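Moths at the porch light, and a very good night at Doucet Pond

I was supposed to be in bed by ten. Instead I was standing behind the Doucet Pond nature center in a headlamp and two sweaters, watching a bedsheet, and I had a wonderful time!

The February moth night is Silvana Godoy's doing. She hangs a white sheet between two oaks, points a lamp at it, and waits to see who shows up. Winter is a slow season for moths around here, but the evening was mild and a little damp (moths like that, and so does my hair, apparently), and the first ones landed before we had finished pouring the cocoa.

Most were small brown geometers, the kind you'd walk right past on a fence. Then a big sallow-colored one came barreling in, bounced off Nazar Hnatiuk's hat and settled on the bottom corner of the sheet. Silvana thinks it's a winter owlet of some kind – she wants a better look at the wing markings before she puts a name on it, so I won't either.

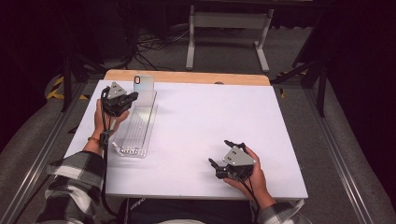

At the white table, a gripper in each hand.

The pond's moth list now stands at 777 species, and Silvana has been adding to it since she moved here from the coast. She told me the early years were all big showy summer things, and that lately the new ones have been tiny leaf miners and other specks I would have taken for lint. I asked how she ever gets one of those to hold still. "You let it get bored," she said.

Not everything on the sheet was a moth. We had a green lacewing, a whole crowd of midges, and one very confused stink bug that kept walking in circles and falling off. 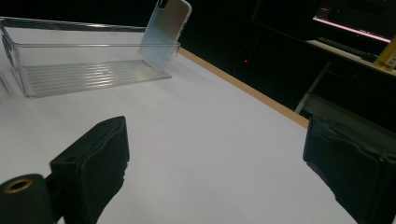 Indrek Ramanauskas brought a jar of his sugar bait, which is brown sugar, overripe banana and stale beer, and painted it on the tree trunks along the path. It smells like a bakery with a problem. By nine o'clock there were moths lined up on the bark with their tongues out, and I crouched there until my knees complained.

If you'd like to help the moths at home, Indrek says to leave your fallen leaves under the shrubs until spring really settles in, and to switch off the porch light when you don't need it. I've done both, though the porch light took me a while.

The next moth night is in March, starting at 7:30 p.m. behind the nature center. It's free, kids are welcome, and please bring your own mug.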